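Household Organization 1204 – Handout 3: Clearing a Shared Dining Table

Scope. The handout covers surface sorting only. Shelf storage is treated in June.

Terms. An item is "resident" if it belongs on the table between meals (tissues, a vase). It is "transient" if it arrived with a meal or an errand: drink containers, snack packaging, paper bags. Transient items are handled first. Work from the front edge toward the wall.
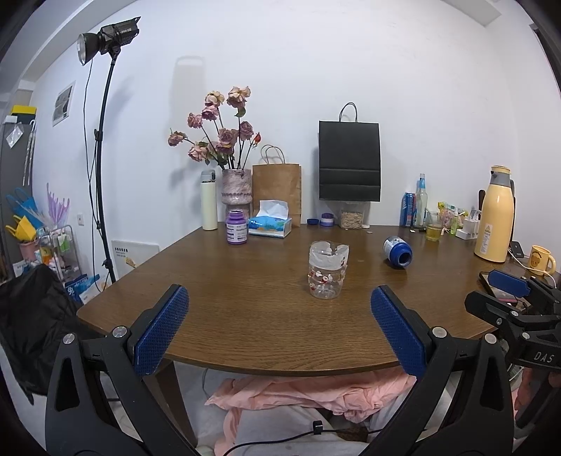
What is done with a bottle lying on its side?
It is stood upright, capped if the cap is at hand, and then sorted with the other bottles.

Open vessels come before closed ones. A glass with liquid in it is carried to the sink before anything behind it is reached for. Chargers are unplugged at the wall, and the cables are coiled last. Cut-down bottles used as cups count as cups – check the rim before gripping it.

Resident items stay in one row along the wall. Dried flowers shed when moved, so the vase is lifted straight up and wiped under once. Tissue boxes stand in front of tall items.

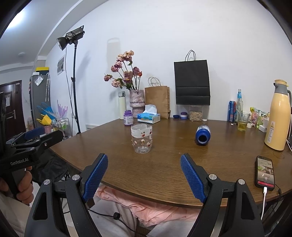 Otakar Halás
Instructor, Garkholm Household Program
Room 31

Round tables have no corners to collect small items. Caps and lids go in one shallow dish during sorting and are matched at the end. Unmatched caps are discarded.

Reading for next session: Beneš, sections on glass and on paper bags.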